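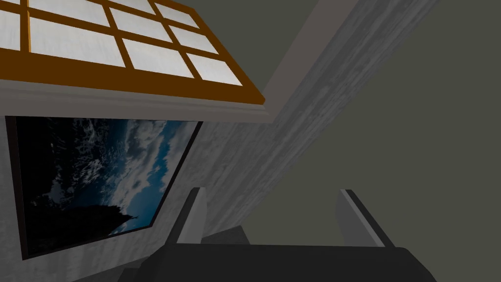
Teleoperation working group - minutes
Room 18, Triltholm office
Chair: Kazue Kuroda
Start: 9:30

1. Minutes of the last meeting
Accepted with one fix. The Lirken controller was listed as returned. It is still on loan.

2. Recording count
The target for the door tasks in the simulated house is 800 runs driven by hand through the remote controller. We have 559 that passed review. Most rejects were for long pauses at the start, where the operator was still getting used to the wrist view. Agreed to trim pauses over 30 seconds and keep the run if the rest is clean.

3. Approach to the door
Kazue asked operators to come in with both fingers open and line up on the handle plate before moving closer. Two operators have been turning the wrist late, and the policy trained in January copied that. The white paneled door with the round knob stays in the set. The orange door with glass panes gets its own task name, to be added to the sheet before the next session.
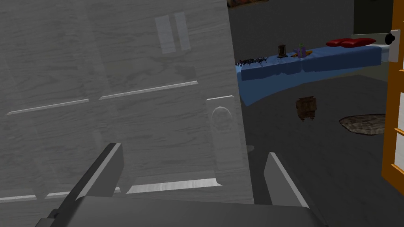

4. Controller settings
Rotation speed is too high for new operators. Agreed to cut it by half for first sessions. Mạc build to be updated by Kazue. The Pisinitz build stays as it is until the current batch is done.

5. Any other business
Operators want a reset button they can reach without letting go of the grip. Carried over to next time - no one had a price for the part.

Meeting closed 10:25.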